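Trallow shed gets its second arm moving

2020-06-03
by Olga Magalhães

Well, we did it! The arm we've been building out the back of the Trallow workshop picked things up under its own steam last week, and I've been grinning ever since. I know a few of you only come in to use the drill press and couldn't care less about robots, but you've all had to walk past the parts pile since March, so you can put up with a bit of news.

For anyone new, this is the second arm. The first one was Martim Arruda's, built from a kit called the Lobo, and it did fine until we asked it to hold something small. Its fingers were hard and flat, and anything that wasn't perfectly square would pop out sideways and roll under the bench (I've found three bearings under there so far). So this time Sarita Bansal said she'd do the hand from scratch and the rest of us could argue about the wiring. Which we did, at length.

Sarita's fingers are the ribbed kind, bendy all the way through, so when you push on the middle the tip curls in towards whatever you're grabbing. They're printed in orange for no better reason than that was the soft filament we had open. The mounts and the body are white, and they bolt together, so you can swap a finger without taking the whole hand off. She went through a fair few versions. The early ones split along the ribs, then there was a run that came out so floppy they couldn't hold up a sock, and then she slowed the printer right down and got a pair she was happy with. Each finger takes 92 minutes now, and you have to leave the printer alone while it's going - please, I'm begging you, don't lean on that bench.

Conceição Barreto did the table side of things. She wanted odd shapes for it to practise on, so there's a printed ring in a really loud green, with holes all round it, and a couple of little wooden cubes. The ring's a sneaky one. It's flat, so the fingers have to come right down near the wood to get hold of it, and if you're a touch too low you hear an awful scraping noise and everyone in the room says "ooh" at once.

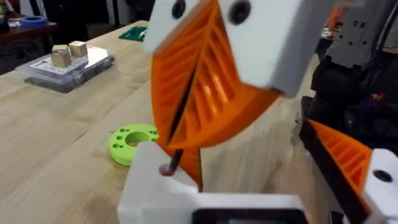
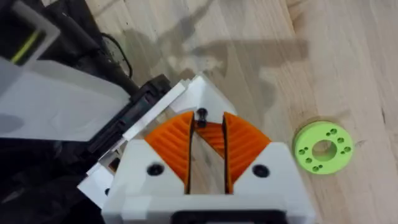
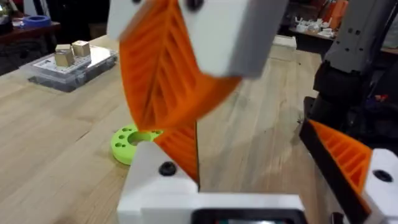
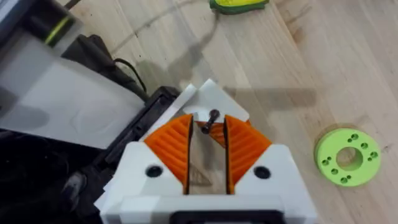
Orange fingers, green ring and a pale wooden tabletop, all from the same session.

What we had the most trouble with was the motors getting warm. We'd run it for half an hour, it would start to sag, and then it would miss everything by the width of a thumb. Abrehet Gebretsadik sat down with it one evening and worked out that we were making it hold its arm straight out between moves, like a kid being punished at school. Now it tucks in when it's waiting. Such a simple fix, and I'm still a bit cross I didn't think of it, as I'd spent that whole afternoon blaming the power supply and had already ordered another one. (If anybody needs a power supply, come and see me.)

After that we got a decent run out of it. We gave it 70 goes at the cubes from different starting spots and it got up to 30 in a row before it fumbled one, which had Martim doing a lap of the car park. The ring is a different story, and I won't put a number on that until we've had another crack at it. Sarita thinks the tips want to be a bit narrower. I think we should glue a scrap of bike tube on them and see what happens. We've got a chocolate bar riding on it.

A few people have asked about cost. Leaving out the filament, which came from the shared shelf, we've spent $379 all up, and most of that went on motors. We used the Gatico ones on the shoulder and elbow and whatever was left over for the wrist. You could do it cheaper if you already had a box of bits at home, and Abrehet is doing more or less that in her garage, with a smaller arm she wants to use for sorting seeds. I've seen the base and it's lovely. She's used an old cake stand.

The files for the fingers and the mounts are on the shop computer in the folder called Tultia, which is what we've ended up calling the arm. There are two sets in there and you want the newer one. The old ones have the bolt holes in the wrong spot, and I've asked Martim to delete them, so they'll probably still be there at Christmas.

Next on the list is tidying up the cables and getting a proper stop button within reach of whoever's sitting down. At the moment you have to stand up and stretch for it, and my arms aren't long. If you've got a big red mushroom button in a drawer somewhere, we'd love it! And if you'd like a turn driving, come by any evening the lights are on. Conceição has been bringing lemon slice, too, so get in before Martim does.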